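Cleaning and towel folding on a knotty pine table, what am I doing wrong?
Posted in Home & Laundry
Jan 25, 2025
2,869 views

We got a big pine table secondhand in the fall and it has turned into the place where all the laundry gets folded (the bed was the old place, and my back is very happy about the change). It's long boards joined side by side, lots of knots, pale yellowy wood. I love it! But I have two problems and I'm hoping somebody here has the same kind of table.

First one is the towels. Mine are the flat gray kind with a fine texture, and when I pick one up by a corner to fold it, the other end skates along the wood and the whole thing goes crooked.

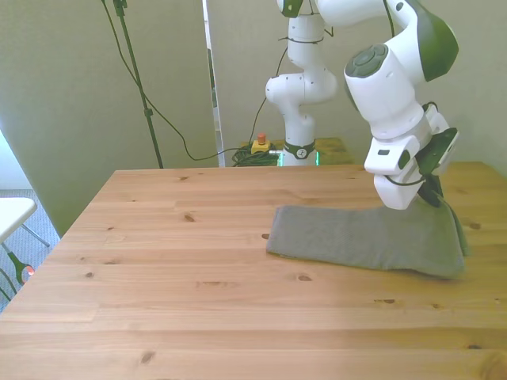
I've tried starting from the long side and from the short side and I get the same lopsided bundle either way. My mother could do a stack of these without looking and they came out like bricks. No idea how.

Second one is the knots. A couple of them feel a tiny bit raised, and I worry they'll pull threads. Should I sand them, or oil the whole top, or leave it alone? I don't want oil getting on clean towels, obviously.

Olanrewaju Bashir

3 replies

Gavia
I have a pine table too and I fold on it every week. For the towels, stop lifting from one corner. Take both corners of the short end, one in each hand, and bring them over together, then let go and smooth from the fold outward with your forearm. Turn the towel, do it again. I used to fight with mine until I slowed down on that first fold, everything after it just follows along.

On the knots, run an old pair of tights over the top. Wherever they snag is where you sand, and only there! 220 grit, along the grain, very light. Wipe the dust off before any laundry goes near it. 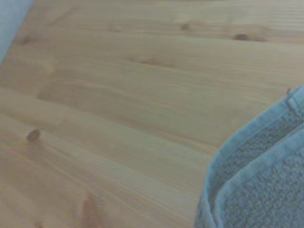
Also check the joints between the boards while you're at it. Mine had a bit of dried glue sitting in one of them and that was what had been catching my dishcloths the whole time, I'd been blaming a poor innocent knot for months. A plastic scraper took it off.

I wouldn't oil it if you're folding there. If you really want a finish, use a water-based clear coat and give it plenty of time to cure, whatever the can says plus a few days. I did mine in March with the windows open.

Vultine
just put a sheet down first

Kalinowski
Agree with Gavia about the clear coat, but do a test spot underneath. Pine can go blotchy, and mine came out more orange than I wanted. As for towels, I fold in thirds the long way and then in half. It hides a crooked edge pretty well.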